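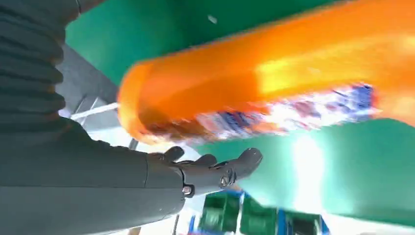
Week 5 - Looking after the hand on the sorting cell

Okay, so last time we did the software side and I promised you we'd get to the part with the hex keys. You'll be working in pairs on the Dulix arm, and I'd like everybody to have read this before coming in, because the bay is noisy and I lose my voice by lunchtime.

Power state first. The arm goes to its park pose, then the selector goes to MAINT, then your own padlock goes on the isolator. Yours, with your name on it! Struan Lamont did his on a borrowed padlock last year and we spent most of an afternoon finding the key. Wait for the drive lamps to go out before you put a hand anywhere near the fingers.

The sleeve

The ribbed sleeve over the arm is there to keep grit and drips out of the cabling. It gets a tired look long before it fails, so don't swap it just for being scruffy. Work along it fold by fold with your thumbs and open each one up. You want to find pinholes, and any fold that stays flat when you let go. If you find one, write down which fold, counting from the wrist end. Wipe with a damp cloth and nothing else. The blue degreaser in the cupboard makes the material go brittle (ask me how I know).

Bolts and panels

There's a hex-head bolt on the side of the hand near the wrist joint, and it's the one people forget. Check the paint mark across the head first. If the mark still lines up, leave it alone - please don't "just nip it up", that's how threads get stripped. If it has moved, back the bolt out, clean it, one drop of threadlocker, and torque to the value on the cell card. Then a fresh paint mark, and initial the log.

Look along the panel seams on the forearm too. They should be even all the way. A seam that opens up at one end usually means somebody closed the cover on a cable.

Finger joints

Each hinge gets checked for side play. Hold the segment below the joint still, rock the one above it gently, and feel for a click. A little softness is fine, a click isn't. Grease interval is 200 hours for the pivots, and every 2000 hours the whole finger set comes off and goes on the bench. Ngan-ling Tsang keeps the spare set and she will want the old one back, in the box, with all its washers.

Fingertips wear faster than anything else when we're running bottles. Smooth plastic sounds harmless, but the labels shed adhesive, and a gummed-up tip drags the bottle round as it lets go. Then it lands in the bin at an angle and you get a jam. If your drop test starts going wrong, clean the tips before you touch any of the settings. I've watched people retune grip force for two hours over a bit of label glue.

Putting it back in service

Padlock off, selector to AUTO SLOW, and run 5 empty cycles with the guard closed. Listen! A dry pivot chirps. Then run it with real bottles and watch the release over the bins. When both of you are happy, bring me the log and we'll go to full speed together.

For next time: read the Bach chapter on backlash, and come with one question about it. Loretta Begay has the key to the bay if you want extra practice after four.

Notes by Zubaida Sial, cell maintenance module | Contact: teaching office | Back to top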